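Channel Harkik opened its new building to the public in April, and I went along to see what a television station looks like when it has promised, in its own leaflet, to "give the news back to ordinary people." I've watched the channel on and off since it launched. I am an ordinary person and have yet to be given any.

The building is on the ring road in Campbell, between a tile warehouse and a place that sells hot tubs. The parking lot was full by ten in the morning. According to the sign by the door, 1,434 visitors had registered for the day. I would have guessed less than half that, and plenty of those seemed to be there for the hot tubs.

We were sorted into groups of 13 and handed stickers. Our guide, a cheerful young man in a channel fleece, began in the lobby with the history of the company, which took four minutes and left out the fine from the regulator. It used to be called Jamotix News, after the vitamin company that paid for it. The vitamins are still there if you look. They sponsor the weather.

Next came the main studio. It's smaller than it looks on screen, which everyone says about every studio, but in this case it also has a pillar in it. The evening debate show, "Both Sides with Lala," goes out from here. Lala is a former pop act turned commentator, and her desk is a horseshoe with five chairs. I asked which chairs were for which side. The guide said it was more of a spectrum. I asked where on the spectrum they ran out of guests, and he said we should keep moving because the next group was waiting.

They did let us try the autocue. A man from our group read out a paragraph about bins and sounded angrier with every line. When he sat down he told his wife he hadn't known he felt that way. I had a turn myself and can report that the words come at you fast and that there is no time to wonder if any of them are right.
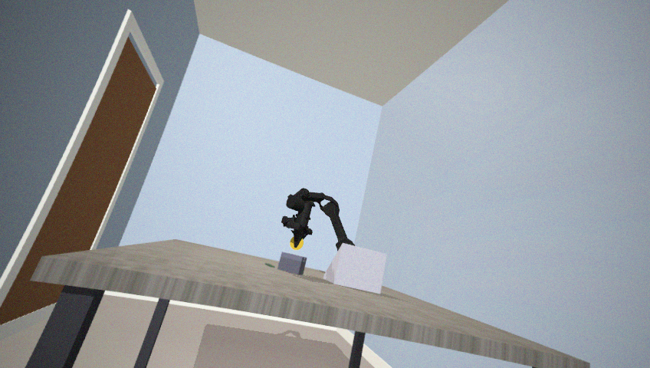 The newsroom was upstairs, behind glass. Nine people work the day shift, we were told, and they put out 18 hours of live television between them -- a figure the guide gave with pride and I wrote down with some alarm. A big screen on the wall showed which stories were "hot." The top one was about a council replacing the word "Christmas" on a parking permit. I looked it up on my phone while we stood there. The council says the permit never had the word on it. I mentioned this to the guide, and he said that was the other side of the story and they would probably be covering it later.

There was a question session at noon in the canteen. Somebody wanted to know why the same three columnists appear on every program to complain that they can't get on television. The head of programming said those voices had been shut out for years. By whom, she didn't say. Somebody else asked about viewing figures, and after a bit of back and forth we got one: the breakfast show had an average audience of about 705 last month. She meant people. A few of us waited for the word "thousand," but she had gone on to the podcast.

To be fair to them, the coffee was free and decent, the staff were friendly, and the makeup artist gave a very good talk on foreheads. Children got to stand in front of the green screen and be put on the moon. Mine would have loved it. I'd go again for that part alone.

The gift shop sells a mug that says "THEY DON'T WANT YOU TO HEAR THIS" for more than I spent on lunch. It was next to a stack of Jamotix multivitamins marked down to half price, best before May.

The next open day is planned for October. Booking is on the channel's website, under "Silenced," second tab along. Parking is free, but get there before ten or you'll end up at the hot tubs.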